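Re: [grip-users] Fingers letting go of bowls partway up

Jérémie Boyer wrote:
> We see the left finger go slack on rims. Grip is fine at first
> and then the bowl just slides out. Is this the Plellari
> firmware or is it our linkage? Has anybody else had it?

Hi Jérémie, hi all,

Yep, us too, and I don't think it's the firmware! We lost 3 bowls in April before I started writing things down. I rolled the Plellari back to the old build for two weeks and got the same drops, so I quit blaming it. What we do on the Willbridge bench is pretty dull stuff – bowls and plates in and out of the big beige tray, over and over, with the hand-held unit. 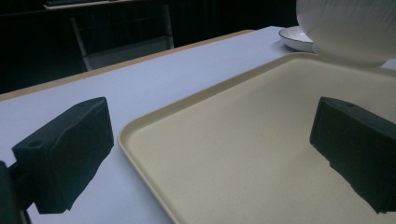
Anyway, the drops only showed up after roughly 200 lifts in a session, and never on the flat stuff. Then I took the fingers apart and found the pad screws had backed out on one side. Not by much, maybe a quarter turn, but the pad could rock, and a rocking pad on a thin curved rim is asking for trouble (I lost a perfectly good bowl and a fair bit of sleep to this). The pivot bushing had some play in it too, so check yours while you're in there.

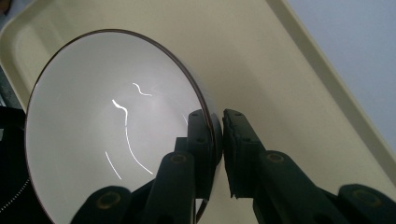 Rim grip on the dark-edged bowl, Willbridge bench.

I put blue threadlocker on everything and haven't had a drop since, but it's early days. The Van Hecke pads are rated for 3,000 cycles by our own count sheet, so I may just be near the end of mine anyway.

One safety thing – please don't grab for a falling bowl with your free hand. Our guy in Tirkumholm did and needed stitches.

Can you check your screws and tell me which side was loose?

Benoît Masson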